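Sourdough, week nine

12 April 2020

I finally got the rye starter to behave! After a miserable February of flat, sticky bricks I switched to the coarse flour from Kavier (the brown bag, not the fancy one) and wow, what a difference. It doubles by lunchtime now and smells like green apples.

What I do at the moment: 100 grams of starter, fed the night before, stirred into the dough with warm water and left alone for an hour before the salt goes in. Then a few folds whenever I walk past the bowl. I used to knead like mad and I don't miss it one bit. It goes into the fridge for 14 hours, and straight from there into a pot that's been heating for 60 minutes. The crust sings when it comes out, little crackles all over, and I stand there grinning like a kid.

The caraway loaf is still my favorite. I got the idea from a bakery in Ellham that used to sell one so dark it was nearly black, and mine is getting close. Next up is a seeded one with barley, and I want to try the old Räsänen recipe with buttermilk, if I can find buttermilk anywhere. 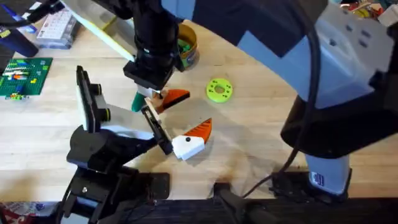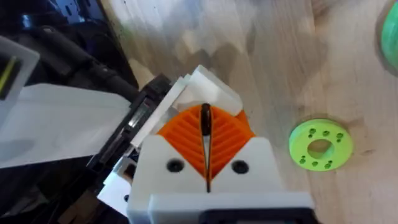

Prallar wrote that a spoonful of molasses in the caraway dough would get me that darker crumb, and to bake it ten minutes longer than feels right. I'm trying it tomorrow!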